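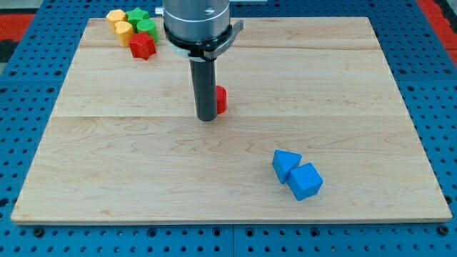 A shape block is a small solid piece of wood, plastic or foam cut to a simple geometric form and used in early education, play and the testing of fine motor skills. Common forms are the cube, cylinder, triangular prism, half cylinder and rectangular bar. Blocks are usually sold in sets in which every piece is a fraction or multiple of one base dimension, called the unit.

Dimensions

The unit is normally the edge length of the smallest cube. Cylinders are made with a diameter equal to one unit, so that they stand beside a cube without a step in height. Prisms are cut along the diagonal of a cube and are one unit deep. Sets for children under three use a larger unit to reduce the risk of choking, and the smallest pieces are omitted.

The Nutwood pattern, named after the workshop that first sold it, has 11 forms and a double unit bar. The later Wimholm pattern drops the half cylinder and adds a quarter arch. Pieces from the two patterns share the same unit and can be mixed, although the Wimholm edges have a larger radius.

Materials

Beech and maple are the most common hardwoods. Both have a close grain, resist denting and take water-based stain evenly. Softwoods such as pine are cheaper but tend to splinter at the corners after repeated impact. Rubberwood is used in many low-cost sets.

Blanks are dried to a moisture content of around 8 percent before cutting. Wood that is cut at a higher moisture content shrinks across the grain, which makes cylinders slightly oval and causes stacked pieces to rock.

Manufacture

Square stock is planed on four sides and crosscut with a stop. Cylinders are made from dowel rod cut to length. Edges are rounded by tumbling in a drum with abrasive chips, or with a router on larger pieces. Color is applied by dipping or by tumbling with dye. Dipped pieces have a more even surface, while tumbled dye leaves the grain visible.

Color coding

In some sets color is tied to form, so that all cylinders are one color. In others color and form vary independently, which allows sorting by either property. The Ultgate set belongs to the second group and contains 202 pieces in 5 colors.

Use in testing

Timed placement tasks record how long a person takes to move blocks to marked positions. The Shehu placement task uses one hand at a time and scores dropped pieces separately. Results depend on block size and surface finish, and scores from different sets are not directly comparable.

See also
Form board
Pegboard
Tangram
Unit block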